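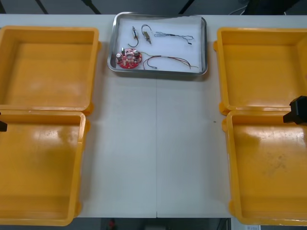 Figure 1 – Poste de tri : plateau inox garni de pièces électroniques, quatre bacs jaunes vides.

Lot 2, tri de composants en atelier. Avancement à fin décembre

Le site d'Urnarthorpe a terminé la mise en place du poste à deux bras. La tâche consiste à prélever des pièces de récupération dans un plateau et à les répartir par catégorie : circuits, petits composants cylindriques, faisceaux de fils. Les objectifs fixés avec Hoshino restent inchangés, soit 90 % de pièces correctement déposées sur une série de 2000 prélèvements.

Les circuits imprimés isolés sont saisis de façon répétable. Les fils fins posent toujours problème : un faisceau emmêlé n'offre pas de point de prise stable, et un connecteur soulevé entraîne parfois la pièce voisine. Le planificateur Otetti traite encore chaque faisceau comme un objet rigide. La version corrigée est attendue de Kusbridge dans 5 semaines.

Le volet domestique (rangement de tiroirs, pliage de torchons) a été suspendu, les essais n'ayant pas dépassé le stade de la prise. Nous proposons de reporter ses crédits sur le lot 2 – sans modification du montant total.

En l'état, le poste ne peut pas remplacer un opérateur sur un flux mixte. Un fonctionnement sans surveillance est envisageable pour les seuls circuits, sous réserve des essais d'endurance.

Reste à livrer : protocole d'essai révisé, relevé des échecs de prise, 9 jeux de pièces de référence.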